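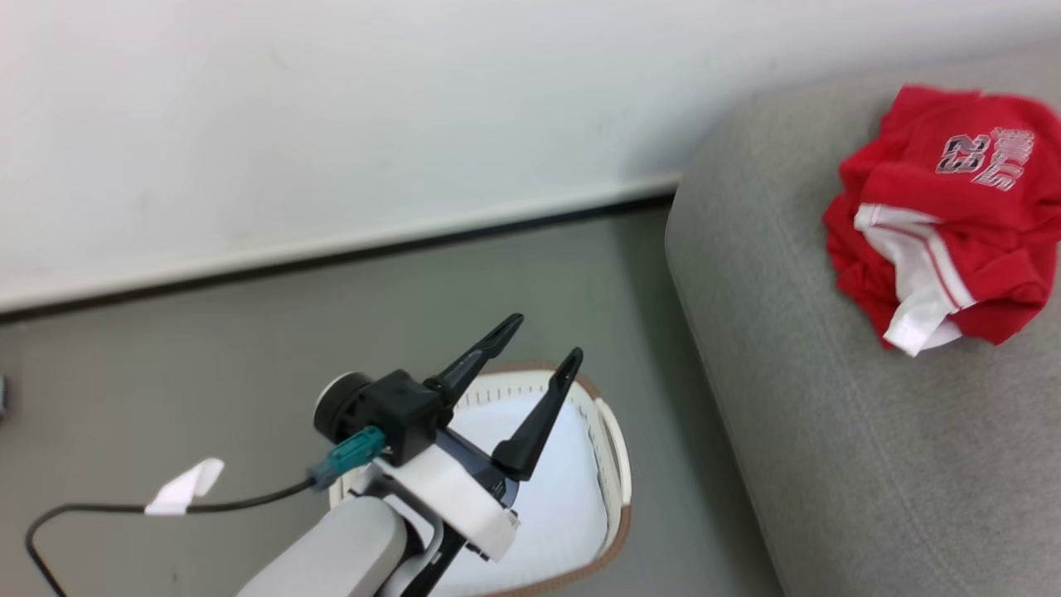

Budgeting for a first arm, laundry and tidying jobs. Quick notes, written between deliveries, sorry for the state of them.

Step one. Write the job down before you ask for a single quote. One sentence. "Pick clothes off a sofa, put in basket." If you can't get it in one sentence you're buying for two jobs and you'll pay for two jobs. Then measure. Floor to seat, seat to basket, wall to wherever the base will stand. Reach is what you pay for with an arm so don't guess it.

Step two. List everything that isn't the arm. People always forget this bit. Ours at Skunemholm:

- gripper, plus spare fingers (2 sets, they wear)
- wrist camera and its cable
- base or stand
- emergency stop, on a lead long enough to reach your chair
- cable ties, tape, labels. Label both ends of every cable
- delivery and insurance. Seperate lines, please
- the furniture. Yes really. Get the same sort of sofa and basket the thing will be working with, second-hand is fine

We put 3000 pounds aside for that list and nothing else. Went over on the stand.

Step three. Gripper. Two fingers, parallel, is plenty for cloth to start with. Ask for the opening width in mm and what finger shapes come in the box. Long thin fingers get into folds and down into a basket, but they flex, so ask what a replacement pair costs and how long it takes to come. Onico quoted us a good price on the gripper and then wanted nearly as much again for the mounting plate.
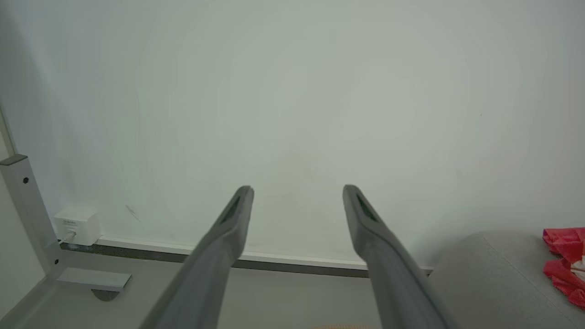
Also check who makes the bracket between gripper and wrist. If the answer is "you do", put in money for a machine shop and a fortnight.

Step four. Power and space. Walk the room with a tape measure and mark the sockets on a sketch. Table legs, skirting, anything low down that the elbow could catch. Do a full sweep on paper first. Allow slack in the cables at every joint, then a bit more. Moving a socket costs more than you think and the electrician wants booking early.

Step five. Time. Order to first useful day was 4 months for us. Ordered in October, thought we'd be running by Christmas, no chance. Budget wages for the setup weeks as well, teh kit doesn't put itself together.

Step six. Try before you sign. Ask the seller for a day with the arm and take your own basket and clothes. Baidoo let us, Imine wouldn't, so that was that. Watch the wrist camera feed while it works. Can you still see the cloth between the fingers when the arm is low? If not you need a different mount, and you want to know before the invoice.

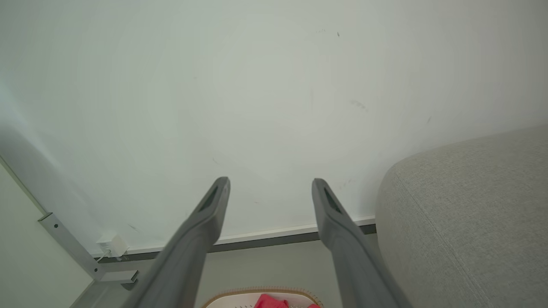
Wrist camera view, gripper open, red fabric in the basket.

Step seven. Hold some back. Whatever is left after steps two to five, don't spend it. Something will snap.

Last updated: 4 March 2026

Comments

Kekeli Adjei: Does the furniture come out of the same pot? Our finance people would laugh me out of the room.

Amerley Ansah: Kekeli, call it test fixtures. Went straight through here.

Mieke Van Leeuwen: Would add training to step two. The course was the biggest line after the arm for us and it wasn't in the first quote.

Panagiotis Ristić: How much cable slack did you end up with at the wrist? Ours pulls tight when it rolls over.

Contact: Salamatu Nutsugah, Skunemholm | © Skunemholm | Back to top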